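Cuaderno de taller, banco 2
4 de marzo de 2021
Evaluación del kit de pinza manual Kamel (préstamo de Stosberg), segunda sesión

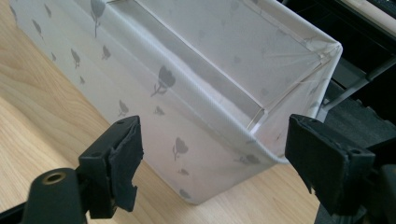 El kit Kamel llegó en septiembre y hasta ahora solo lo habíamos usado con piezas rígidas. Stosberg lo ofrece como paquete completo: pinza de mano con cámara, dos dedos con forro de goma, soporte, programa de registro Flikis y un año de asistencia. Lo que hay que decidir es si lo compramos o lo devolvemos cuando acabe el préstamo. Para hoy me había propuesto objetos blandos con armazón, que es lo que más nos piden los clientes de almacén y lo que peor se nos da con la pinza antigua. Empecé por la caja de tela blanca con flores grises, tumbada sobre la mesa de madera con la boca hacia un lado. Es una buena pieza de prueba: las paredes son finas y dejan pasar la luz, pero el armazón mantiene las aristas rectas, así que se comporta de una manera si se coge por el borde y de otra si se coge por el centro del paño.

Montaje. Igual que en la primera sesión: mismo soporte, misma apertura, fuerza en el punto medio del regulador. No he tocado la calibración. El programa pide repetirla al cambiar de batería y hoy no he cambiado ninguna. Anoto que el cable de datos sigue saliendo por el lado malo para un zurdo.

Hice dos tandas con la caja, 30 agarres en total.

Tanda A, por el borde de la boca, 15 agarres. Salieron bien 13. En los dos fallos el borde se dobló hacia dentro antes de que los dedos cerraran del todo y la caja giró sobre la esquina. Los dos fueron cerca de la costura, donde la tela hace un pequeño frunce. A media arista no falló ninguno.

Tanda B, por la pared larga, pellizcando la tela, 15 agarres. Salieron bien 8. La tela resbala, y cuando no resbala se tensa y arrastra el armazón, con lo que la caja sube torcida. Probé a subir la fuerza un punto en los cinco últimos y no noté mejora. Los dos agarres que mejor quedaron fueron los más lentos, pero con tan pocos no saco nada en limpio.

Estado de los dedos. Esto es lo que más me preocupa. La goma de los dos está gastada y rota por el canto inferior, con trozos que faltan, sobre todo en el izquierdo. El canto es justo la parte que apoya al coger una arista fina. No sé cuánto influye en la tanda B, porque no tengo dedos nuevos con los que comparar. El contador de Flikis marca 513 cierres desde que dimos de alta la unidad, contando los de hoy. La hoja comercial no da ninguna vida útil para el forro y el manual solo dice «sustituir cuando presente desgaste visible». Si esto es desgaste normal para 513 cierres, el precio de los recambios pesa más en la decisión que el de la pinza.

Pregunté a Stosberg por correo a media mañana. Han contestado rápido, eso hay que reconocérselo. El forro no se vende suelto, se vende el par de dedos completo, y el plazo es de 23 días. Les he pedido que confirmen si el par incluye tornillería y si existe una goma más dura. A lo segundo no han respondido todavía.

El inserto roscado de latón del soporte izquierdo está bien, sin holgura y sin rebaba. Apunto esto porque en el informe de la primera sesión quedó como «revisar».

Programa. Flikis ha ido estable, sin cierres inesperados. Dos cosas:
- Al etiquetar un agarre como fallido obliga a elegir una causa de la lista, y en la lista no aparece «deformación del objeto». He usado «otros» en todos los fallos y lo he explicado en el comentario.
- La exportación sigue poniendo la coma decimal como separador de columnas si el ordenador está en español. Hay que cambiar el idioma del sistema antes de exportar. Ya lo comunicamos la otra vez y les consta.

Cámara. Con paredes tan claras y luz de arriba, el interior de la caja sale muy luminoso y los dedos quedan oscuros. Para revisar los agarres a ojo me vale. Para lo que quiere hacer el grupo de visión no lo tengo claro, que lo miren ellos con los ficheros de hoy. He dejado la exposición en automático en las dos tandas.

Comparación con Clulley. Su oferta sigue abierta. Es más cara, viene sin programa propio y con los dedos de una sola pieza moldeada, sin forro. Tienen unidad de demostración, pero hay que ir a verla a sus instalaciones y no la prestan. Propongo que vayamos con esta misma caja y repitamos las dos tandas tal cual, con los mismos puntos de agarre. Sin eso, comparar las dos hojas de características no nos dice gran cosa.

Mi opinión por ahora: la pinza Kamel es cómoda, pesa poco y se aprende a usar en un rato. Para borde rígido me parece suficiente. Para tela cogida por el paño no la compraría con estos dedos. Con dedos nuevos habría que repetir la tanda B antes de decir nada más.

Pendiente:
- Pedir un par de dedos a cargo del préstamo. Si no lo aceptan, pagarlo nosotros y descontarlo si compramos.
- Repetir la tanda B con dedos nuevos, misma fuerza y misma caja.
- Marcar con lápiz en la mesa la posición de la caja, que hoy la he recolocado a ojo.
- Fecha para la visita a Clulley.
- Copiar los ficheros a la carpeta común. Los de la tanda A ya están, los de la B los subo mañana.

Cuaderno de taller, uso interno · Consultas: extensión 23 · © 2021 · Volver arriba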